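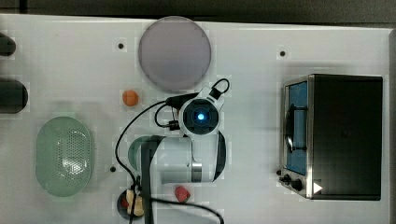
The Grikska is a plum-shaped paste tomato grown mainly for cooking. It is a bush type of the species Solanum lycopersicum and needs little pruning. The flesh is thick and dry, with few seeds, and growers usually put the halved fruit to drain before it goes in the pan. An oval colander with small holes across the basin, like the pale green one at the left of the table, will hold the halves while the juice runs off.

Growing

Seed is sown under glass in early spring and the plants go out in June, once the nights are mild. They do best in full sun and in soil that holds water without becoming soggy. Spacing is wider than for most bush tomatoes, as the lower leaves spread and are prone to blight when crowded.

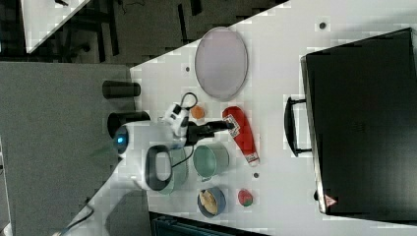
Fruit for sauce is picked fully red and a little soft. Most of the crop is cooked down on the day of picking, sieved, and reduced again with vinegar and sugar. Home growers often keep the result in jars, though a capped bottle of the sort lying near the oval plate, red with a white cap, is the more familiar container for table sauce. Yields vary a good deal between seasons - a wet August can halve them.

History

The variety was raised by Ekrem Yurt, a market gardener at Fustonov, from a cross between a local plum tomato and an older canning type named Lodimow.
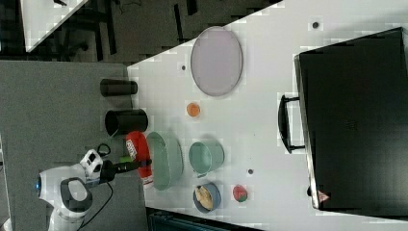
Yurt grew the cross on for 4 seasons before the plants came true from seed. The seed house Eyvindsson then took it into its list, and in the first year sold more than 2,000 packets. It was dropped 21 years later and is now kept going mostly by seed swaps.

Problems

Blossom end rot is the most common fault, usually brought on by uneven watering. Split skins are rare. Whitefly can be troublesome under glass but seldom outdoors.
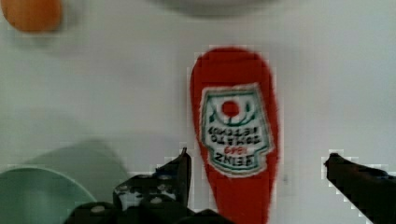

Red ketchup bottle with a white keystone-shaped label.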